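Progress report to the Flandach Fund: the Sornside open day
Prepared by Hanna Romaniuk, community programs, Jelero

Dear Ignacio Castellanos and colleagues,

When we last wrote to you we had a cell that was half wired and a date on the calendar that was making all of us a little nervous. I am very happy to say the open day has now been held, on a Thursday in December, and that it went better than I had let myself hope. Thank you again for your patience over the fall, when I'm afraid our letters were mostly about late parts.

We opened the doors at Sornside at 10 in the morning and welcomed 55 guests over the day, most of them from local schools and from the adult evening classes (plus a few parents who came to drive somebody and ended up staying until we closed!). Darius Ozoliņš ran the cell and Roel Hoekstra stood out front and took questions, which suited them both. Guests came up in small groups, and everyone who wanted a turn guiding the arms got one, though the last group had to be a bit quick about it.

The task we settled on was sorting small colored blocks into trays. You may remember we had gone back and forth on this, and that the first proposal talked about kitchen items. Blocks are easy to pick up again when they get dropped, and younger visitors understood the job before Roel had finished explaining it. 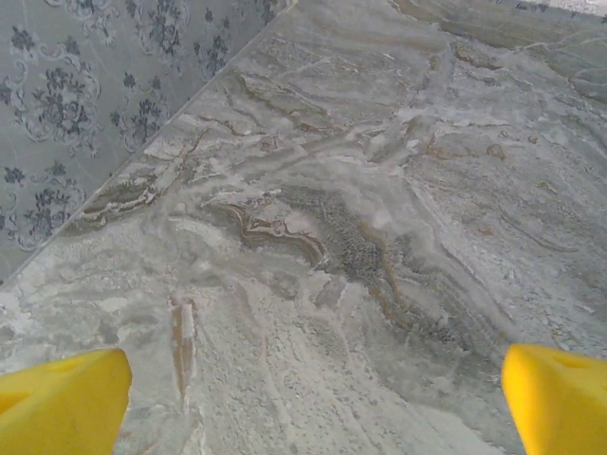 The gripper's view of the marble-patterned work surface, with both yellow fingers open.

The view from the gripper was the surprise of the day for me. I had thought of it as something for Darius and the engineers, but people kept drifting over to the monitor and standing there, and one of the evening class students told me it was the first time she had understood how little the machine has to go on. We will give it a bigger screen next time and put some chairs near it. Several guests also had kind words for the patterned surfaces, which Deividas Zariņš chose and which I will admit I had doubts about when the rolls arrived.

The two arms shared the one cell all day, and Darius spent a good part of the previous week on keeping them out of each other's way.
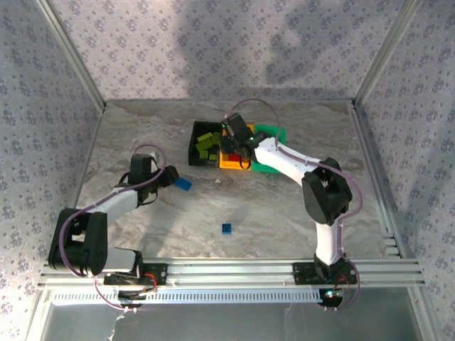 We did have one stop, shortly after lunch, when a cable clip came undone and Darius wanted everything switched off while he put it right. Roel filled the gap by letting people try the sorting by hand with their eyes shut, and I believe some of the children liked that better than the robots. We have since ordered sturdier clips from Hajdu, and they are within the budget line you approved for small parts.

As for the recordings, the grant asked us for 1,000 sorting runs by the end of this period and we now have 1,054, counting the ones made with visitors. Deividas is still checking them over and will send a list of any that need to be set aside, so please treat that number as our count before his review.

Still to do before the next report: the teacher handout, a proper sign-up sheet (ours was a legal pad, and it went missing twice), and a second, quieter session for the schools that couldn't come. Two have asked already. If you or anyone at the Fund would like to join us for it, we would be delighted to save you a turn at the controls.

With warm thanks from all of us,
Hanna Romaniuk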